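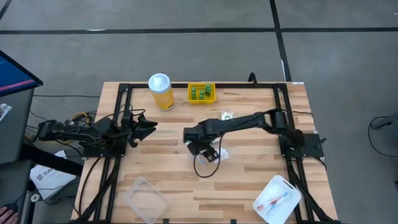

Hi Philomena,

Here's the April update on the two-arm table at Medina. I know you asked for something shorter than last time, so I'll try (no promises).

**Where the money went**

Mostly cables, and I'm not sorry! The right arm kept dropping its gripper connection whenever it reached out to the middle of the table. Jarmo and I spent most of a Saturday wiggling connectors before we found a cracked plug at the wrist. We've swapped it, left a bigger service loop so the wire doesn't pull tight at full reach, and ordered two spares from Fandberg. The whole order came to $302, shipping included.

The base plates got some love too. The right one had crept along its rails, just enough to throw off the calibration, so Hiba cleaned up the rails, reset the plate and tightened everything down. She also wrote a one-page check sheet for the morning start, and I've been pretty good about using it.

**How it's running**

Much better. We did 1000 pick-and-place cycles after the repair and 969 of them finished without anyone stepping in. Most of the misses were small clear packets, which are still a pain. The fingers close a bit high and the plastic slides out. Bigger stuff like bottles and trays hardly ever gives us trouble now.

The left arm hasn't needed anything except a recalibration. Ermanno wants to open up its rear joint because he hears a click on the way down. I can't hear it, but he was right about the plug, so he gets an afternoon.

**Still on my list**

- Softer fingertips for both grippers. Dirnden quoted $131 for a set and I'd like to say yes this month.
- Tidy the wiring behind the left arm. It's a tangle back there and tracing one wire takes forever.
- Move the home positions into the shared settings file, so that a restart doesn't mean typing them in again.

If the fingertips are okay with you, just reply with a yes and I'll place the order. Mawuli will have the cycle logs in the Nondel folder by the time you read this.

Thanks again for the patience in March!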